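Clear Bags, Tidy Cords: Zirkness Opens Sign-Up for Its May Packing Workshops

Hi everyone! Imelda Magbanua here, founder of Zirkness. We're adding 20 packing workshops to our calendar this May, and sign-up opens Friday at 9 a.m. on our website. They're all about small bags, long cords and the stuff that ends up in a knot at the bottom of your suitcase.
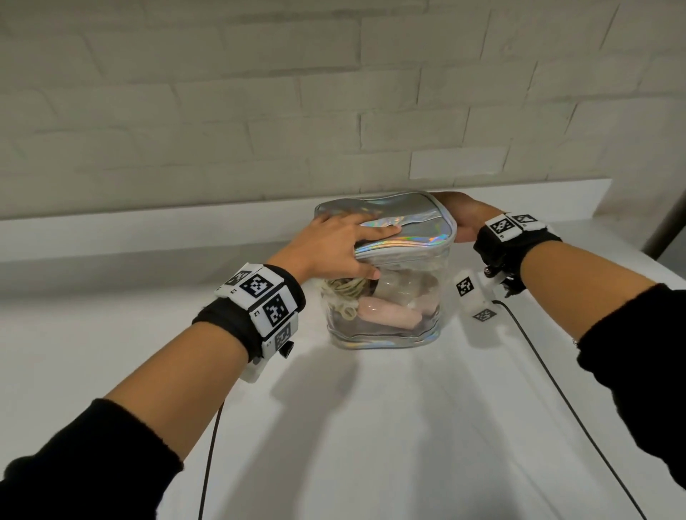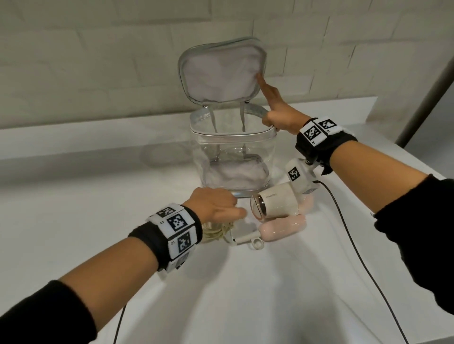
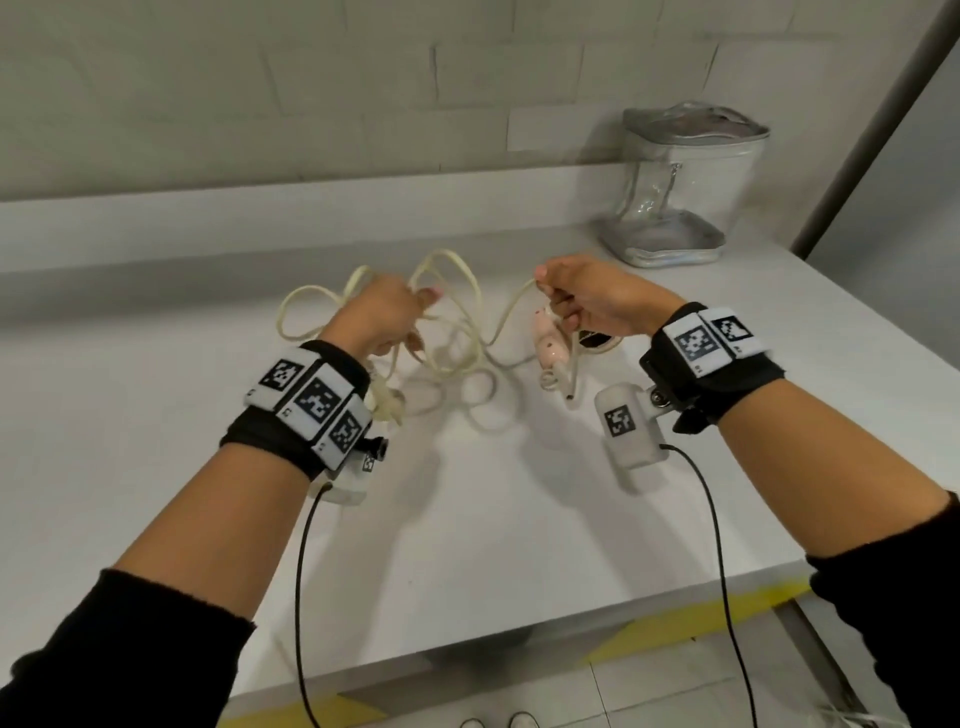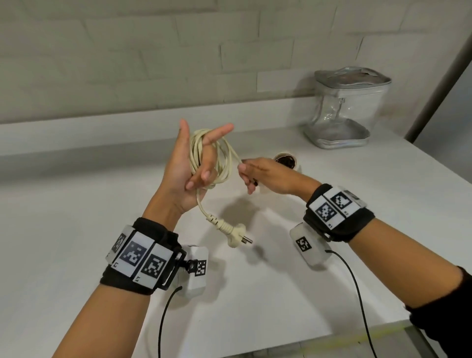 Clear zippered bags (first two photos) and cream-colored cord in hand (last two). Photos: Zirkness.

I started Zirkness after a trip where I spent the first evening in my hotel room picking apart a charger, a necklace and a pair of headphones that had all become one thing. I'd packed in ten minutes and paid for it with an hour! So I began teaching friends how I pack now, then friends of friends, and last year we ran classes in the back of a shop in Calimlim with people sitting on the radiators.

The new workshops run 80 minutes. You bring one bag you already use, whatever is in it right now (please don't clean it up first, I mean it), and at least one cord that drives you crazy. We empty everything onto the table and start from there.

A good chunk of the time goes to cords. My way is to find the plug end, let the rest hang loose, and open up the big loops before touching any of the small ones. Pulling hard on a strand only makes the knot tighter, and I still catch myself doing it when I'm in a hurry. Once it's free, I wind it over my open fingers in wide ovals and slide the whole thing off. You can put a tie on it if you like. I usually don't bother.

Then we pack. I'm a big fan of a see-through bag with a lid that opens all the way, so you can look straight down into it and also check the sides without digging. Coiled cord goes along one side, bottles and tubes fill in next to it, and the thing you'll want first goes on top. If you have to lean on the lid a little to get the zipper around the corner, fine. If you have to sit on it, something should come out :)

Classes will be held at our Calimlim room and, for the first time, at the Bindavden community hall, which has much better parking and long tables we've wanted to get our hands on for ages. Our friends at Biris are lending us a shelf of spare pouches in different sizes, so you can try a few before you decide your old one has to go. There's nothing to buy on the night.

We had 102 people on the waiting list after the last round, and they've all been sent an early link. If you were on it and can't find the email, check your junk folder and then write to me.

Each class takes 20 people. Teens are welcome with an adult, and both rooms are step-free.

For press visits, interviews or larger photos, contact Imelda Magbanua through the Zirkness press page. I answer most messages in the morning, before the first class.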